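Flolero Lender Portal: Setup Guide
Section 4. Connecting a node and booking a test loan 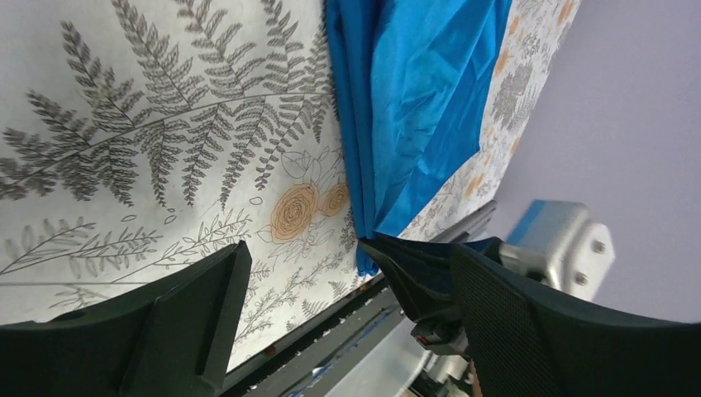
Before you start, get the node key from your Zorirard admin. Keys expire after 18 hours. Expired key = start over from step 1.

1. Log in to the portal. Open Settings, then Ledger, then Nodes.

2. Click Add node. Paste the key. No spaces at the end, the field doesn't trim them.

3. Pick your branch code from the list. Branch missing? Ask Slanina support to add it, don't type one in by hand.

4. Set the sync interval. Default is 600 seconds. Use 400 if your branch books same-day loans.

5. Hit Save and wait for the green Linked tag. Can take a few minutes. Don't refresh the page.

Note: nodes set up before 16th June use the old key format and need to be re-added. Same steps.

Test loan

6. Go to Loans, New, and tick Test only.

7. Enter 2000 as the amount, currency USD. Collateral type: Land. Leave the deed number blank.

8. Submit. A second user has to aprove it, you can't sign off on your own entry.

9. Check the record shows up in both the lender view and the registry view. Hash should match in the two.

CAUTION: if Test only isn't ticked the entry is live. Live entries can't be deleted, only reversed, and the reversal stays on the ledger.

Hash doesn't match: stop the node, wait one full sync interval, start it agian. Still off, send the log file to Slanina with your branch code in the subject line.

Brullthorpe registry users: skip step 9 for now. Registry view comes with the September release.

Next: Section 5, User roles and signing limits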